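Print this message | E-mail this message

To: Shared Equipment List
From: Equipment Assessment Desk, Ikencombe
Re: Ustent hand-held gripper kit, loan offer

Members are advised that Plostemex has offered the Ustent kit on loan until September. The desk is assessing it on household linen and clothing, using the grippers in pairs. 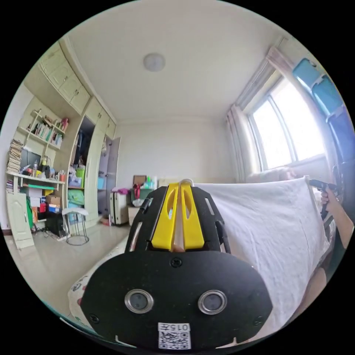 Gripper 015 at work beside a white sheet.

The loan covers 11 units, with spare fingers and a carrying case, at a fee of 606 dollars per centre. Units are labelled individually, and centres should record the number at the start of each session.

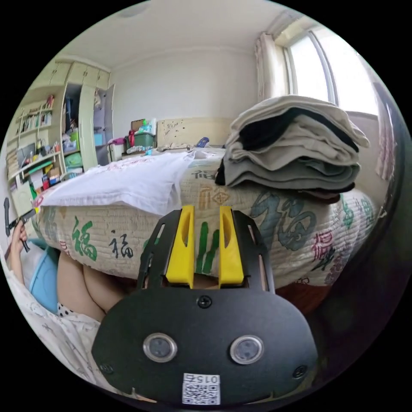 Sólveig Egilsson wrote:
> Our centre would take two units, but the fee seems high beside the Intarasuk offer.
> Does it include replacement fingers? We wore through a set in around 50 hours.

The fee includes one replacement set per unit. Further sets are charged at 73 dollars. Garment trials follow the same programme as the bedding trials. 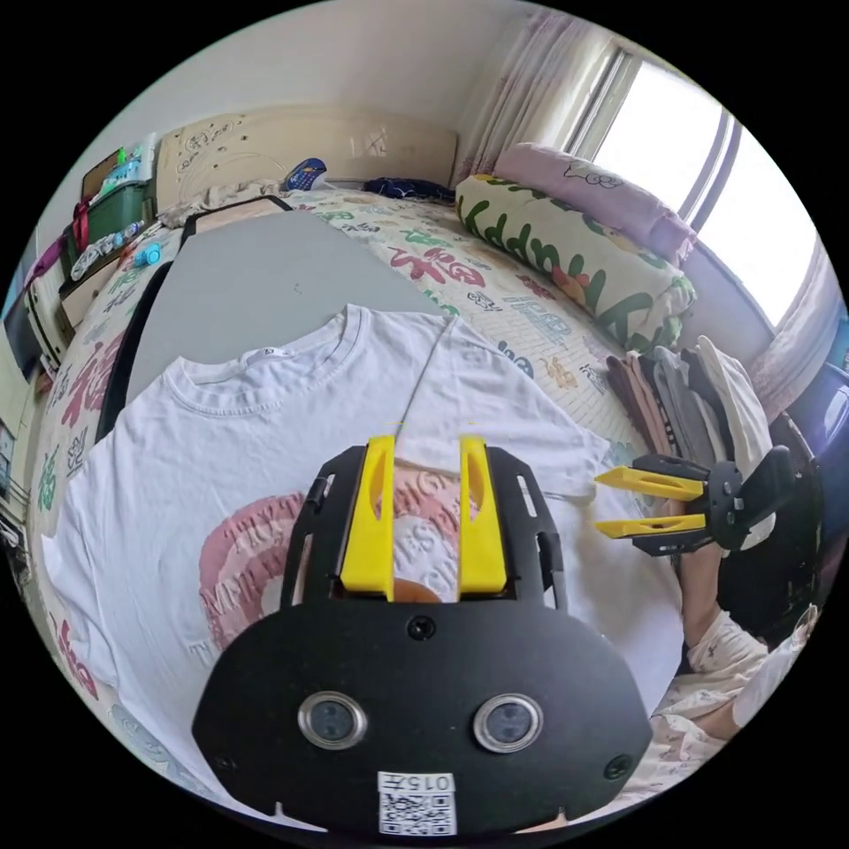 T-shirt on the grey board, two grippers in use.

Centres wishing to participate should reply to the desk, stating the number of units required.

2 replies | 0 shares
Contact the list owner | Back to top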